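Apuntes de la sesión 4 – Aprendizaje-servicio en secundaria
Noviembre de 2020

Os paso por escrito lo que vimos en clase, con algún añadido mío, porque al final fuimos con prisa y me dejé en el tintero la parte de la evaluación (que es justo la que más me preguntáis por correo!).

## De dónde partimos

La semana pasada nos quedamos en la diferencia entre voluntariado y aprendizaje-servicio. Lo repito en corto: en el voluntariado puedo repartir folletos toda la tarde y volver a casa tan contenta, sin haber tocado el temario. En el aprendizaje-servicio el folleto lo ha escrito el alumnado, con datos que ha buscado en clase de ciencias o de lengua, y después hay un rato para pensar qué ha pasado con él. Si falta el rato de pensar, a mí ya no me sale llamarlo así.

Leed para esto el texto de Sheila Blackburn que está en el aula virtual. Es largo, lo sé. Con el segundo apartado tenéis suficiente para el debate, y si alguien se anima con el resto, que me cuente, que a mí el final me parece flojo.

## Elegir la necesidad

Aquí es donde se atascan casi todos los grupos. La tentación es decidir en diez minutos, entre profes, que "vamos a hacer algo con el medio ambiente" o "una recogida de ropa", y luego buscar a quién le viene bien. Yo lo haría al revés: salir a preguntar primero. En el proyecto Ollari, que es el caso que trabajamos, el alumnado de tercero pasó un cuestionario en el barrio de Bungate y recogió 32 respuestas. Pocas, sí, pero bien leídas dieron para mucho. La queja que más salía era que los trámites del centro de salud no había quien los entendiera, y eso no estaba en la lista de ideas que traía el profesorado.

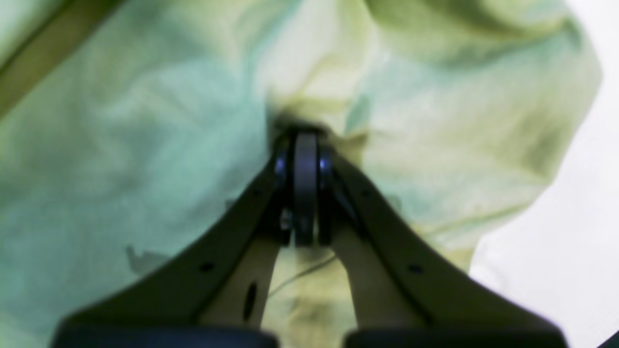 Fijaos en lo que viene después del cuestionario, que es una reunión bastante incómoda. Hay que decirle a medio grupo que su idea favorita se queda fuera. Alby Tautahi, que coordinaba Ollari, dejó que la discusión durase una hora entera, los 60 minutos, y no votaron hasta el día siguiente. A mí me habría podido la impaciencia, pero reconozco que lo hizo mejor.

Para vuestro diseño os pido que contestéis a estas preguntas, en media página:

- ¿A quién habéis preguntado y cómo?
- ¿Qué idea habéis descartado?
- ¿Qué contenido del currículo entra, con su código?
- ¿Quién va a notar que el proyecto se acaba?

La última suele quedarse en blanco. Pensadla un poco, por favor.

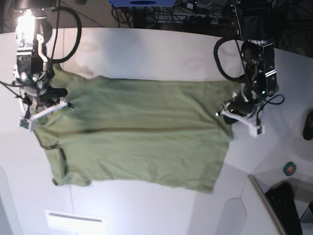 *Camiseta verde de manga corta, extendida sobre una mesa blanca entre dos brazos robóticos.*

## El calendario

Un proyecto así no cabe en una quincena. Contad con 10 sesiones, y dos de ellas sin nada programado, para lo que se tuerza. En Ollari se torció la imprenta: las guías para el centro de salud llegaron con una página repetida y hubo que rehacerlas. Al final repartieron 1003 ejemplares (el pico de tres tiene su historia, preguntadme en el descanso).

Ojo también con los permisos. Si el alumnado sale del centro, la autorización de las familias va firmada antes de la primera salida, y la entidad con la que colaboráis tiene que saber cuántos vais y a qué hora. Parece de cajón – y todos los años hay un grupo que se queda en la puerta.

## La reflexión y la nota

El diario de campo me gusta, pero leído en clase, en voz alta, aunque sea un trozo. Cuando solo lo leo yo, se llena de frases tipo "me ha parecido una experiencia muy enriquecedora" y de ahí no sacamos nada. En el instituto Pondberg prueban otra cosa: cada pareja escribe una carta a quien haga el proyecto el curso siguiente, con un error que cometieron y lo que cambiarían. Me he leído unas cuantas y son buenísimas!

¿Y qué se evalúa? El aprendizaje. No ponemos nota a la bondad de nadie, ni a las horas. En la rúbrica Ojala (la tenéis en la carpeta) hay una fila llamada "actitud solidaria" que yo tacharía, y ya discutimos en clase por qué. Si alguien quiere defenderla en su trabajo, adelante, pero con argumentos. 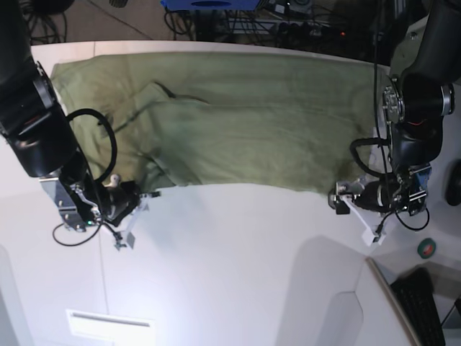
*Tela verde oliva sobre la mesa blanca, con un pliegue levantado.*

## Para la próxima

Traed la media página del diseño, una por grupo, en papel. La entrega completa es en diciembre y la subís al aula virtual en PDF. Los grupos que todavía no tenéis entidad, escribidme esta misma semana y miramos juntos la lista de contactos del barrio.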